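Hekmont 28 Hut-to-Hut Rucksack
Made by Zusico
£242, rain cover included

We have wanted a pack like the Hekmont in the shop for a long while, and now that it has come we find ourselves talking about it to anyone who stops at the counter. It holds 28 litres, enough for a walk from hut to hut with a change of clothes, a sheet liner, a warm layer and lunch, and it sits so snugly that you may well forget to take it off when you stop for tea (Lai-ching does this all the time). 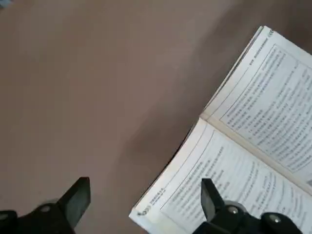 A paperback, open on the table

The back panel

Zusico have used a firm mesh panel that stands a little away from your shirt, so there is room for air to move on those long, hot pulls up to the pass. The shoulder straps are wide at the top and narrower under the arm, and the hip belt has a pocket on each side, one with a zip and one without. Jui-lin Lo wore hers over 3,000 metres last October with gloves on the whole day and could still work every buckle, and that is more than we can say for a good few packs we've carried over the years!

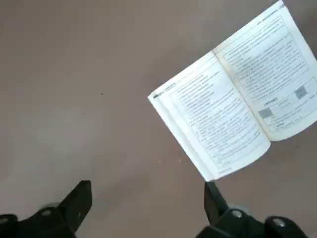 The lid is where the Hekmont really won us over, because it is deep and properly square and you can get a hand right to the bottom of it. There are two compartments, a shallow one for maps and passes and a larger one underneath with a soft lining. Hut evenings are long once the boots are off, so do leave room in the larger one for a paperback with closely printed pages like the bright white one here, the sort of small type that will last you a whole week of bunks and candlelight. A head torch goes in beside it quite happily.

Sizes and fit

There are two back lengths, regular and long. If you fall between them, try the regular first, loaded, and walk up and down our stairs with it as many times as you like.
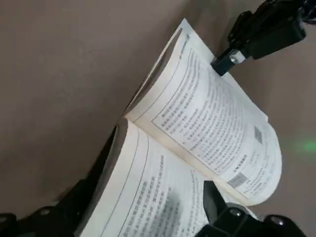 Looking after it

Sponge it down with lukewarm water and a little plain soap, then hang it upside down somewhere airy with all the zips open. Please don't put it in the washing machine, however muddy it is. Torn mesh and broken buckles can be mended in our workshop, where Austra Paju will usually have it ready for you within 20 days.

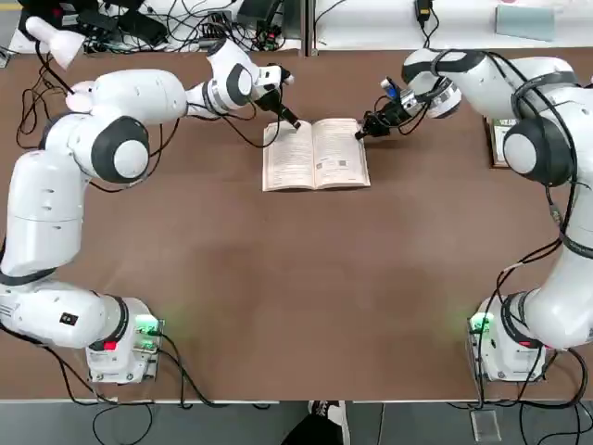

The book lying open, with two white robot arms reaching in over the table

Colours and delivery

Moss, slate and a cheerful brick red. Moss in the long back is due in again on 14th August, and we are glad to put one by for you if you ring or write beforehand.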